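Project notebook, Rarkine rig
April, entry started 2:15 pm

Goal for the session: cleaner demonstrations of the zip bag task for the Brenemier student challenge. Last batch had too many tracking dropouts to train on, mostly when the two units came close together over the bag.

Changes since last entry
Re-ran marker calibration on the left unit. Residuals are back where they were before the finger piece was swapped.
Foam board stays on top of the wooden board. Bare wood let the bag slide whenever the zipper was pulled.
Logging rate dropped to 300 Hz. Kravets script was choking above that.

Procedure
Bag flat on the foam, long sides pointing away from the operator. Right hand holds the plastic down, left gripper approaches from the left edge. Stop and discard if either cable catches on the board. Five takes, then check the logs before doing more.

Notes
Dropouts still cluster at the moment the units nearly touch — probably occlusion, but I have not ruled out sync. Script flags any gap longer than 8 samples. Threshold may be too strict.
File count is almost 2,000 including the bad ones. Someone needs to prune before the next upload.

To do: try the approach with the left wrist rolled outward, compare gap counts. 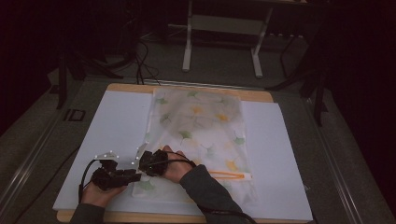 Kwadwo Fiadzo: Before you touch the wrist angle, check the sync. I had the same clusters on the pouch task and it was a clock offset between the two units. Leave the threshold at 8 until that's done or we can't compare batches.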